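Who Gets the Furniture: Personal Property in a Will
Speaker notes, Ernő Fülöp, Żak Law Office
Groris Public Library, Room 2
Wednesday, July 17, 2024

Before starting

Check the microphone. Sign-in sheet goes on the back table next to the worksheets. Ask people to silence phones. Say where the restrooms are.

Say at the top: this is general information. Rules differ from state to state, and I don't know your family or your papers. If you have a question with names and dollar amounts in it, please save it for an appointment with a lawyer, mine or someone else's. Handouts are free to copy.

Slide 1 – Title

My name, the firm. I have done wills and probate at Żak since 2000. Before that I clerked. The talk runs under an hour and I will stay for questions.

Ask for hands: who has a will? Who has looked at it in the last five years? Who knows where the signed original is? Wait for the hands each time. The third question usually gets fewer than the second.

Slide 2 – What we mean by personal property

The will usually says "tangible personal property." Tangible means you can touch it. Furniture, dishes, tools, clothing, jewelry, books, the piano, the boat in some states and the car in some states.

What it does not mean: the house, bank accounts, stocks, a retirement plan, life insurance. Those are handled elsewhere in the will, or outside the will by a beneficiary form.

Cash in a coffee can is a problem. Some wills count it, some say it is left out. If your will is silent, your executor may need to ask a judge. Same for gold coins. If you own coins, have the will mention coins.

Pets are property under the law in most places. I know how that sounds. If you have a pet, name a person to take it and name a backup. Ask both of them first. Short pause here, someone always has a parrot question. Parrots can outlive the second backup.

Slide 3 – What happens with no instructions

If there is no will, state law decides who inherits. It gives shares. It does not say who gets the clock. The heirs have to agree, and if they can't, the person in charge of the estate may sell the clock and split the money.

If there is a will but it only says "to my children in equal shares," you are in nearly the same place. Equal shares of what value? Is the value what Mom paid, or what it would bring at a sale? It is usually the sale value, and that number surprises people. A dining set that cost a lot may bring very little. Heirs hear the number and think they are being cheated.

Tell the Osenico Street case, no names. Two sisters and a brother. The house sold in three weeks with no argument. The contents took fourteen months. There were 129 letters and emails in my file by the end and nearly all of them were about the kitchen. The legal bill came out of the estate, so all three of them paid for it. Don't say which kitchen item. Someone will ask. Say it was a mixing bowl if they push.

Slide 4 – Three ways to give things

First way, put the item in the will. "I give my grandmother's ring to my niece Anna." It is clear and it is binding. The trouble is that you have to sign a new will or an amendment, called a codicil, when you change your mind or give the ring away early.

Second way, a separate list. Many states allow a signed list that the will refers to. Lawyers call it a memorandum. You can change it at the kitchen table without witnesses in the states that permit it. Not every state does. Some treat the list as a wish, and the executor may follow it or not. Ask before you rely on one. The list can't be used for cash or land.

Third way, give it now. If you want your grandson to have the table saw, and you don't use it any more, hand it over. Write a short note with the date so it isn't argued about later. For expensive items talk to a tax person first. If you might need Medicaid for long-term care, talk to a lawyer before you give anything of value away – the rules look back at old gifts.

Slide 5 – Writing a list that works

Hold up the worksheet.

Describe the item so that a stranger could find it. "My good watch" is no use if there are four watches in the drawer. "Silver pocket watch, initials R.T. on the back, in the top left dresser drawer" is fine. Drawers change, initials don't.

Use full names. In one estate we had three men named Joe.

Say what happens if the person dies before you. "If he is not living, to his daughter." Or say it goes back into the rest of the estate.

One item, one person. If you write "to Carol and Susan" for one rug, you have given them half a rug each.

Sign it and date it. If you make a new list, destroy the old one or write across it that it is replaced. I have opened a safe deposit box and found three signed lists, none dated.

No sticky notes under the lamps. The notes fall off and they move. I have seen two names on the bottom of one lamp, in different handwriting.

Slide 6 – The inventory is a different paper

People mix these up. The list says who gets things. The inventory says what there is. The executor prepares the inventory after death and in many courts has to file it by a deadline. Clerks don't want every fork. "Household goods and furnishings" with one fair value is usually enough, plus a separate line for anything unusual.

You can help by making a rough inventory while you are alive. Some people use a notebook. A client of ours used a home inventory program called Lonemis and left a printout of 204 items. It was more than we needed, but it answered every question the family had about what belonged to her and what belonged to her second husband. If you use a program, print it. Passwords die with people.

Note serial numbers for tools and instruments. Keep appraisals and receipts in one folder. An appraisal from long ago is still useful to identify the thing even if the value is stale.

Slide 7 – Choosing without a fight

If you don't want to list items, put a method in the will. Some that I have drafted:

Taking turns. Draw numbers for the first round, then reverse the order in the next round. Each pick is written down and initialed.

Points. Each child gets the same number of points and bids them privately. The executor opens the bids. It works for families that like numbers and badly for families that don't.

Executor decides. Simple, and hard on the executor if the executor is also one of the children. Consider naming someone else for this one job.

Whatever the method, set a time limit. Ninety days after the executor is appointed is one I use. Anything not chosen by then is sold or donated, and the will should say so in plain words.

Say who pays for shipping. Wills forget this. The piano goes to the son in another state, and the mover's bill goes to whom? In many states, if the will is silent, there is room to argue. One sentence fixes it.

Slide 8 – Clothing and everyday things

Most of what is in a house has no resale value worth writing down. Sweaters, hats, towels, pans. These still take up most of the work, and they can matter to people more than the silver does.

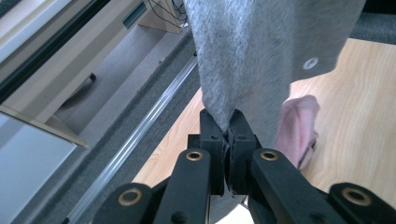
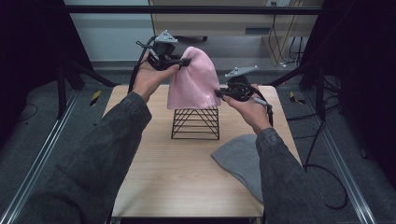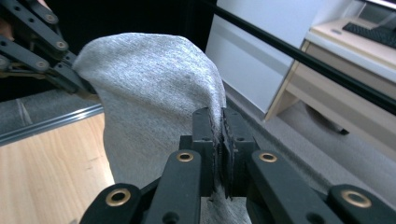
Gray knit, pink beanie, light gray knit.

My advice to executors is to leave this part until the locks are changed and the papers are found. Go through pockets, handbags and books before anything leaves the house. We have found a deed in a cookbook and, in November of one year, a signed will folded inside a coat.

Let family take small keepsakes only after you have asked everyone else, in writing, and keep a note of who took what. An email is enough. Before the court has appointed an executor, nobody in the family has authority to hand things out, even with good intentions. That includes the person named in the will. Being named is the first step and the appointment is the second.

Donations: get a receipt. The estate may be able to use it and it shows where things went.

Slide 9 – Executor's first week

Read these slowly, people write them down.

Secure the house. Change the locks if many people have keys.
Call the insurance company and tell them the house is empty. Ask whether the coverage changes.
Photograph each room before anything is moved.
Move jewelry and firearms somewhere safe. Firearms have their own transfer rules, so ask before you give one to anyone, including a relative.
Find the original will and any list that goes with it. Don't remove the staples.
Keep the heat on in winter.
Stop the mail piling up.

The staples remark gets a laugh. It is serious. A will with staple holes and no staple looks like a page was swapped, and the court may want a sworn statement about it.

Slide 10 – Questions

Repeat each question into the microphone before answering.

Likely ones:

Can I leave a child out? In most states an adult child, yes, if the will is clear. Spouses are different. See a lawyer.

My sister already took the jewelry. Write to the executor and ask for it to be listed. The court can order things returned. Start with a polite letter.

Does a living trust change this? The trust can own the household goods if they were assigned to it in writing. Check whether you signed an assignment. Many people have the trust binder at home with that page blank.

Is a video good enough? No, not in place of a signed will. It can cause trouble if it says something different from the paper.

Can I write the will myself by hand? Some states accept it and some don't. Where it is accepted there are still rules on the signature and on which parts must be in your handwriting.

If there is time left, go back to slide 5 and have people fill in one line of the worksheet. Pens are in the box. Collect the pens.

The room has to be clear by eight. Leave the spare worksheets at the front desk.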